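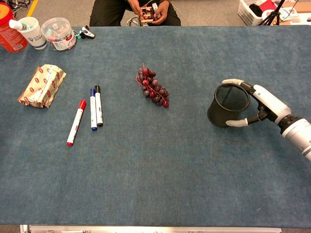
What does it mean to say that one robot hand is better than another?

It means that the hand did better on a stated task, with stated objects, under a stated controller. Take away any of those and the claim can't be checked.

Chapter 7
Comparing Hands on a Tabletop

Earlier chapters treated the hand as a set of joints and the controller as a rule that moves them. In this chapter both are put to work on ordinary objects, and the results are used to compare one setup with another. The running case is the Plustolden trial, in which two controllers, Slaoui and Pramico, were used to drive the same pair of arms. The hardware did not change between runs. Any difference in the scores must therefore come from the controller, the operator, or chance, and much of the chapter deals with telling these apart.

7.1 Choosing the object set

A useful object set covers several kinds of contact. Markers are thin and roll easily. A mesh cup is light, open at one end, and can be gripped by the rim or by the wall. A bunch of grapes has no flat face at all, so the fingers meet it at points that are hard to predict. A wrapped package adds a surface that folds under load.

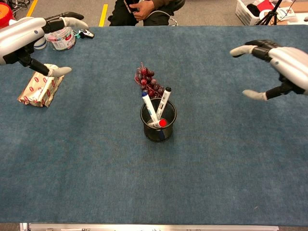

Objects should also be chosen so that they can be used together. Putting a marker into a cup tests placement as well as grasp, and the two should be scored separately. A controller may close the fingers well and still release a few millimeters too early -- a fault that a single pass/fail score would hide.

The Plustolden sheet has 2 columns for this reason, one headed "held" and one headed "placed." A run that fails the first column is left blank in the second. It is not entered as zero, which would count the same failure twice.

7.2 One hand or two

Many published comparisons use one hand only. This is simpler to score, but it leaves out a large class of work in which one hand steadies an object while the other acts on it. When both hands hold the same object, each pushes against the other through it. A small position error in either arm then appears as a force on the object.
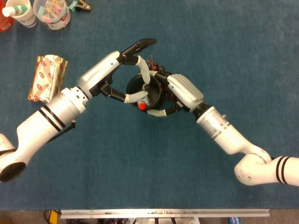 Slaoui handles this error by letting the fingers give way slightly. Pramico holds position and limits motor current. Neither method is correct in general, and the choice depends on how stiff the object is and how well the arms are calibrated. Section 7.5 works through the force balance for a thin-walled cylinder.

7.3 Number of runs

The full Plustolden log holds 1629 runs, divided unevenly between the controllers. Students are often tempted to compare the totals directly. The worked problems use a matched subset of 40 runs, paired by object and starting position, which is small enough to analyze by hand. Before reading on, review the section on paired samples in the Grakwood tables at the back of the book.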